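The Utility Room Corner: Gallery

Hi all, and welcome back! I've been promising pictures of the utility room corner since we moved the desk in, and Jyoti has been on at me every single Tuesday to get them up, so I finally sat down with a cup of tea and did it. It's a small gallery this time, only the desk side of the room (the other side is still boxes and I'm not ready to talk about it).

If you remember the old setup, it was a folding table that wobbled whenever anyone leaned on it, and I lost more than one mug that way. Then Renu Kashyap spotted a white desk going cheap on Tiwari Street, Naveen lent us his van, and the whole move took 3 hours including a very long stop for samosas. Desk, delivery and lunch came in under 400, which I'm still smug about!

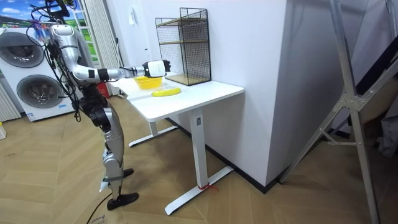 I went back and forth on where to put the desk. My first plan had it under the window, which would have been lovely for the light, but then we'd have been squeezing past it with every load of laundry. Having it against the wall means the shelf rack can stand right on top at the back, and I get to keep most of the desktop for sorting, folding and (let's be real) eating toast. The rack is black wire mesh with wooden shelves, and I love the mix of the two. I did think about painting the wood white to match the desk. Manju Dixit talked me out of it, and she was right, it would have looked a bit like a dentist's office.

Now, the basket. I have a real weakness for yellow, as anyone who has seen my raincoat will tell you, and when I found this one I bought it on the spot with no idea what it was for. It has been a clothespin basket, a mail basket and, for one strange week, the place where all the batteries lived. These days it's fruit. Bananas never seem to make it in there, they get put down next to it, but apples do fine. 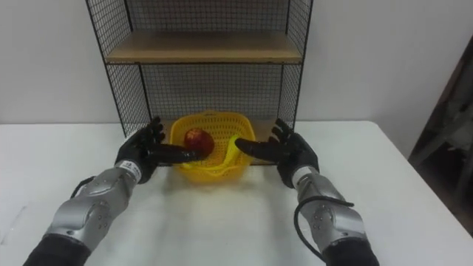
One red apple in the yellow basket, with the mesh shelves behind.

I'm still deciding what should go up on the wall, or if I should leave it plain. Kiran says a big calendar, I say a row of hooks for aprons and tote bags, and so far neither of us has picked up a drill. If you have a favorite kind of hook that doesn't bring half the wall down with it, please leave me a comment! Next gallery will be the box side of the room, once I can see the floor.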